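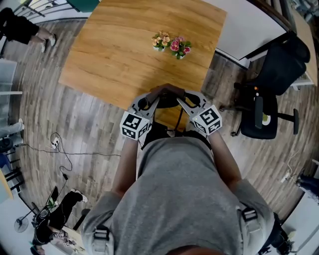

A reader wrote under my last post that walking to work is easy to recommend when you have no small children, no heavy shopping and no boss who looks at the clock. She also asked how I arrive without being sweaty, and whether I do it in winter too, or only when the weather is nice for photos.

These are fair questions, and my short reply in the comments was too quick. So I will try again with more patience.

I live 6 kilometers from my office. For a long time I took the bus, then for a while I drove, and since last October I walk in the morning and take the bus home. I want to underline the second half of the sentence, because some readers understood that I walk both ways. I don't. In the evening I am tired and hungry and I want to sit down. When I tried both directions in the first week, I fell asleep on the sofa with my shoes on, and my knees were complaining the whole next day.

About the children: she is right, I have none at home anymore. I don't know how I would do it if I had to bring somebody to school first. One neighbor of mine walks with her son as far as the school and takes the tram from there, and she says it is the only part of the day when he tells her things. But she lives on the right side of the river for this. I am on the wrong side, where the tram doesn't come.

About the boss: I start at nine, and nobody minds five minutes. With a factory shift I would probably still be on the bus.

Now the sweating. In the beginning I made the mistake of dressing for the temperature at my door. When I step out, it should feel a little too cold. After the first bridge I am warm, and if I was comfortable at the door, I am already too hot there. I wear a thin wool layer and a wind jacket, and I keep a clean shirt in my drawer. I tried to carry the shirt with me in the backpack, folded in many clever ways from the internet, and it always came out like a map. Once a week I bring 5 shirts to the office by bus, on hangers, and I feel a bit silly with them, but it works.

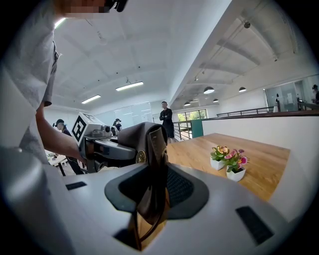
For the shoes I have spent too much money. The first pair was from Zanik, very light and very soft, and I was in love with them until the first rain. The sole is smooth as soap on wet stone. On the stairs down to the canal I held the railing with both hands like an old lady. Now I keep them for dry days in summer. For the rest of the year I have ordinary hiking shoes, half a size bigger than my normal size, which was the advice of the salesman at Jallow on the market square. I thought he wanted only to get rid of a size that he had too much of. But the feet do become bigger when you walk for more than an hour, and my toes are grateful to him.

The way itself took me some weeks to find. In my first days I followed what the phone told me, and the phone wanted me to go along the main road, with trucks and the smell of brakes. It is the shortest way, I admit. Then I started to turn off one street earlier, and the next day one street earlier again. Some of these little streets end at a garage wall and you have to go back. Others end at a gate that is open in the morning and closed in the evening.

My present way goes first through the allotment gardens, then over the bridge, then along the canal and behind the Rweyemamu furniture warehouse, where they always have the big door open and it smells of sawdust and coffee. After this comes the only ugly part, under the railway. In my language we have a word for a place where the wind blows through from both sides and you lose your hat. I have looked for it in English and did not find it. "Draft" is too small, it is for windows.

In winter it is dark when I leave. I will be truthful with my reader: in January I took the bus more often than I walked. There was ice, and I am not at an age when one falls down and laughs. I bought a small lamp that clips on the jacket, and spikes to pull over the shoes, but the spikes make such a noise on the dry parts that I was ashamed and took them off at every corner. Take on, take off, it is not a walk anymore. In February it was better, and by March I could see the ducks again.

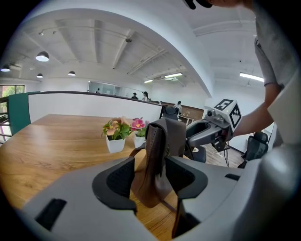
I also want to say something about the counting. I had the Zuvix app on my phone, which gives you a small badge when you have walked 100 kilometers. I was very proud when I got it, I even showed it to my sister. But then I noticed that I was walking around the block at night in my slippers to save a "streak", and that on sick days I felt guilty to a telephone. I deleted it in spring. Now I don't know how much I walk, only that my winter trousers are loose and that I need new laces more often than before.

Some people asked also if I listen to something. In the morning, no. I tried with English podcasts, thinking that I could improve my listening, but near the road I could not hear them and near the canal I did not want to. Sometimes I practice a difficult phone call in a low voice. There is a man with a brown dog who has heard me argue with the insurance company, both parts of the conversation, and he always greets me very politely.

For the reader with the shopping, I have only a small suggestion. Don't start with the whole way. Leave the bus 2 stops before your office, on a morning when it isn't raining, and carry nothing heavy. In my case it was roughly a quarter of an hour on foot, and I did only this for a month. If it is not pleasant, go back to the bus. I like the bus too - I have read many good novels there, and since I walk I read less, which is a real loss and I haven't found the solution for it. Maybe on the way home, if I can get a seat.

Next time I will write about the allotment gardens, and the plum tree that hangs over the path. I have a question for those who know plums: the ones I picked up in August were yellow and quite sour, with a stone that doesn't let go. If somebody knows the name of this kind, please leave it in the comments.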